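Checklists for robots that can't read them

Posted Thu 27 February

I have now sat through the third round of our internal good practice rules for arm cells, and I am in a worse mood about it than I was after the first. The document has grown to 199 pages. I read all of it, on the couch, over a long weekend, and I would like some credit for that.

Some background for anyone who landed on this page by accident. I write and test grasping routines for a small outfit that sells to packing lines. Nearly everything I do starts in simulation and only later goes near metal. Our rules started as a one-page sheet taped to a cabinet door in the Treltedell shop. It told you to check the gripper was open before homing, and to keep your coffee off the controller. It was a good sheet. People read it while they waited for things to boot.

Then we took on the Ciklow contract, and Ciklow wanted to see a "framework." So we bought one. The Zaster template, as it is known around here, comes with colored boxes and a maturity score, and you are meant to fill it in before, during and after every change to a grasp routine. My complaint is that most of it measures whether you filled it in.

Take section 2, pre-run checks. There is an item that reads "Confirm workspace is in nominal condition." Nominal according to what? I asked, and was sent to a glossary that defines nominal condition as the condition described in the workspace specification. The workspace specification for our test cell was blank. I signed the box anyway, like everyone else has since April. I'm not proud of it, but the run was on the schedule and the box was in the way.

What I would want in its place is boring. Say which objects are on the table. Say how far apart they have to be so the fingers clear one while going for the other. Say whether the gripper starts open or closed. Say what the wrist camera has to be able to see before the arm is allowed to move. A new hire could check every one of those in the time it takes to find the glossary. 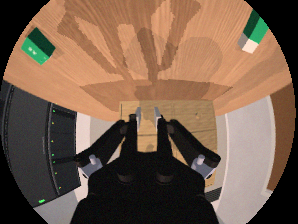
The lighting rule is the one I keep losing arguments over. The template says lighting must be "adequate and consistent." Fine, but shadows are where our routines go wrong, and a perfectly consistent shadow is still a shadow. I have had a routine treat the edge of a dark patch as the edge of a block and go for it with total confidence, run after run. By the template's standard that was a pass. The lighting had been adequate and it had certainly been consistent.

In simulation you can move the lamp, or add another, or make the shadows as ugly as you like, and I think the rules should require it. Try the routine under at least 2 lighting setups, one of them unpleasant. I proposed that wording. It came back as "lighting variation should be considered where appropriate." I have considered it. I consider it every day.

Then there is the matter of what counts as evidence. Under the current draft, a simulated run and a run on the real arm go in the same column with the same weight. I live in simulation and I like it there, and I would still never sign off on that. Simulated wood is friendly. Simulated fingertip pads don't pick up dust or wear down on one side. If a routine works on a rendered table I know that the reach makes sense and the approach angle isn't crazy, and I know very little about grip. Give me two columns. Atanasov, the shop that does our fixtures, has kept them separate for years on plain graph paper and seems to be doing all right.

The other side deserves a fair hearing, I suppose. People who like the template say that without it every cell would be run by habit, and that habits leave when people do. True enough. When our last integrator moved on, we lost more than a week working out why one arm had a different home position from the rest. It was written down nowhere. The template has a field for home position, and it's a good field, and I'd keep it. I would keep the rollback section too, which is short and looks like it was written by a person who has had to roll something back.

The camera section I'd throw out and start over. It asks for resolution and frame rate, both of which I can get from a spec sheet. It doesn't ask about lens distortion. With a wide lens on the wrist, a straight table edge comes out bowed, and things near the rim of the view get stretched or chopped. If a block is half out of view, is it in view? The rules have no opinion. Our detector has one, and it changes depending on which version you load.

And the sign-off page wants a score from each reviewer. I don't know what a 4 means on "gripper readiness." Open or closed, attached or not, pads fitted or not — those are the answers I have. I've been putting 4 because a 5 gets you a follow-up question and a 3 gets you a meeting.

The draft is open for comments until the end of next week. I've sent mine in, eleven items, most of them asking for a number or a noun where there is currently an adjective. Last round they took one of my suggestions, a spelling correction in the index. I have also taped a fresh copy of the old sheet back up on the cabinet, with the line about the coffee in bold.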